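로봇 조작 실습 5주차 강의 노트
시연 수집: 직접 교시와 원격 조작

지난주 과제 관련
관절 제한을 넘긴 궤적을 그대로 제출한 조가 있었다. 재생은 되지만 실기에서는 보호 정지가 걸린다. 다음 제출부터는 저장하기 전에 제한값 검사를 먼저 돌릴 것. 검사 스크립트는 공용 폴더의 tools 아래에 있다.

1. 이번 주에 다루는 것
로봇에게 작업을 보여 주는 방법은 크게 둘로 나눈다. 하나는 팔을 손으로 잡고 움직이는 직접 교시(kinesthetic teaching), 다른 하나는 떨어진 자리에서 장치를 통해 움직이는 원격 조작(teleoperation)이다. 사람의 동작을 영상으로만 찍어 쓰는 방법도 있으나 9주차로 미룬다.

두 방법 모두 결과물은 같은 형식으로 저장한다. 시각마다 관측과 행동이 한 쌍씩 들어가고, 이것이 시작부터 종료까지 이어진 것을 시연 한 개(에피소드)라고 부른다. 보고서에서 '데이터 몇 개'라고 쓰면 에피소드 수인지 시각 단위의 표본 수인지 구분이 안 되므로 반드시 단위를 적는다.

2. 직접 교시
중력 보상 모드로 두고 팔을 손으로 이끈다. 조작자가 팔에 걸리는 힘을 바로 느끼기 때문에 접촉이 있는 작업에서 배우기 쉽다. 서랍을 당기거나 뚜껑을 돌리는 작업은 처음 해 보는 사람도 몇 번 만에 쓸 만한 시연을 만든다.

문제는 관측이다. 조작자의 손과 몸이 카메라에 들어온다. 실행할 때는 사람이 없으므로 학습할 때 본 화면과 실행할 때의 화면이 달라진다. 해결책으로 흔히 쓰는 것은 재생 수집이다. 먼저 손으로 궤적만 기록하고, 물체를 원래 자리에 되돌린 뒤 로봇이 궤적을 혼자 재생하게 하면서 영상을 찍는다. 이때 물체를 정확히 되돌리지 못하면 재생이 실패한다. 실패한 재생은 버리고 다시 찍는다.

행동값을 무엇으로 둘지도 정해야 한다. 손으로 끌 때는 명령값이 따로 없다. 우리 수업에서는 다음 시각의 측정 관절각을 현재 시각의 행동으로 쓴다. 접촉 중에는 측정값과 실제 필요한 명령값이 어긋난다는 점을 기억해 둔다. 물체를 누르는 작업에서 재생하면 힘이 모자라는 이유가 대개 여기에 있다.

3. 원격 조작
실습실 장비는 Keskinen 조작기다. 조작기 손잡이의 이동량을 로봇 손끝의 이동량으로 바꾸어 보낸다. 절대 위치가 아니라 증분을 보내는 방식이므로 손이 불편한 자세가 되면 페달을 떼고 손을 옮긴 다음 다시 밟으면 된다. 이것을 클러치라고 한다.

클러치를 떼고 있는 동안 로봇은 멈춰 있다. 이 정지 구간이 길면 정책이 멈춰 있는 동작을 배운다. 같은 자세에서 계속 정지 명령을 내다가 끝내 움직이지 않는 실패가 대표적이다. 후처리에서 정지 구간을 잘라 내되 손가락을 닫는 동안의 정지는 남긴다. 손끝 위치만 보고 자르면 파지 구간까지 없어지므로 그리퍼 값의 변화도 함께 확인한다.

지연도 확인한다. 지난 학기에 측정한 왕복 지연은 138밀리초였다. 이 정도면 물건을 집어 옮기는 데는 지장이 없지만 끼워 맞추기에서는 조작자가 한 번 움직이고 기다리는 습관이 생긴다. 이런 시연은 속도가 고르지 않다. 조작자가 보는 영상의 지연과 명령의 지연은 따로 기록한다.

4. 시뮬레이션에서 수집하기
실기 전에 Fledov 환경에서 먼저 연습한다. 조작기와 저장 형식은 실기와 같다. 시뮬레이션의 장점은 초기 상태를 그대로 복원할 수 있다는 점이다. 위에서 말한 재생 수집의 되돌리기 문제가 거의 없어진다. 대신 마찰과 접촉은 실기와 다르므로 여기서 성공한 시연이 실기에서도 되리라고 가정하지 않는다.

이번 실습은 주방 장면을 쓴다. 과제는 주전자 옮기기다. 주전자 손잡이를 잡아 들어 올리고 같은 뒤쪽 조리대 위의 목표 지점에 내려놓는다. 목표 지점은 에피소드마다 좌표로 주어지며 화면에는 표시되지 않는다.

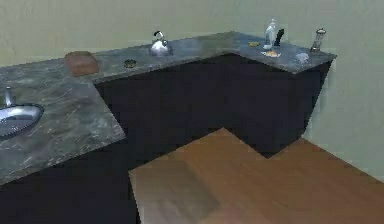 그림 5-1. 실습용 주방 장면. ㄱ자로 꺾인 조리대의 뒤쪽 구간에 주전자가 있다.

주전자가 벽에 가까이 있으므로 접근 방향을 먼저 정하고 들어간다. 벽 쪽에서 손을 넣으려 하면 손가락이 벽에 닿는다. 위에서 내려와 아치형 손잡이를 잡는 방향을 권한다. 표면 반사가 강해서 깊이 값이 비는 화소가 나올 수 있다. 빈 값은 0으로 두고 마스크를 따로 저장한다.

빵과 흰 병 등 나머지 물체는 과제 대상이 아니다. 건드려서 자리가 바뀐 시연은 성공으로 세지 않는다.

5. 시연의 품질
작년 수강생들이 모은 시연은 모두 966개였고 그중 122개를 검수에서 뺐다. 제외 사유로 가장 많았던 것은 종료 시점을 늦게 누른 경우다. 주전자를 놓고 손을 뗀 뒤에도 기록이 계속되면 끝부분에 의미 없는 동작이 붙는다. 손끝이 물체에서 떨어져 위로 빠지면 바로 종료한다.

한 사람이 모은 시연은 경로가 비슷하고 여러 사람이 모은 시연은 경로가 갈린다. 장애물을 왼쪽으로 도는 시연과 오른쪽으로 도는 시연을 섞고 평균 오차로만 학습하면 가운데로 가는 행동이 나온다. 이번 과제에서는 조별로 접근 방향을 하나로 통일한다. 방향이 섞인 자료를 다루는 방법은 7주차에 본다.

중간에 손잡이를 놓쳤다가 다시 잡아 성공한 시연은 버리지 않는다. recovery 표시를 붙여 따로 모아 둔다. 복구 동작이 들어 있지 않은 자료로 학습한 정책은 조금만 벗어나도 돌아오지 못하는 경우가 많다.

6. 실습 순서
Pitance 기록기를 켜고 조 번호를 입력한다.
장면을 불러온 뒤 클러치를 밟지 않은 상태에서 영점을 맞춘다.
기록 없이 다섯 번 연습한다.
시연을 수집하고 에피소드마다 성공, 실패, recovery 중 하나를 표시한다.
정지 구간을 제거하고, 제거 전과 후의 길이를 표로 남긴다.
무작위로 세 개를 골라 재생해 본다. 재생이 안 되면 기록 주기 설정부터 확인한다.

7. 제출
제출 마감은 일요일 밤 11시. 압축 파일 이름은 조 번호로 한다. 에피소드 길이가 205스텝을 넘으면 채점 서버에서 읽지 못하므로 정지 구간 제거 후의 길이를 기준으로 맞춘다. 보고서는 두 쪽 이내로 쓰고 다음 질문에 대한 답을 포함한다.

직접 교시로 같은 과제를 했다면 어느 구간의 관측이 달라졌겠는가.
클러치를 뗀 구간을 자르기 전과 후에 행동값의 분포가 어떻게 바뀌었는가.
조원 사이에 가장 차이가 컸던 구간은 어디이며 그 차이를 어떤 값으로 쟀는가.

읽을거리
강의 자료실의 4장 2절, 5장 전체. 5장의 부록은 시험 범위가 아니다.

다음 주에는 이번에 모은 시연으로 행동 복제를 학습한다. 조별 자료가 그대로 입력이 되므로 파일을 지우지 말 것.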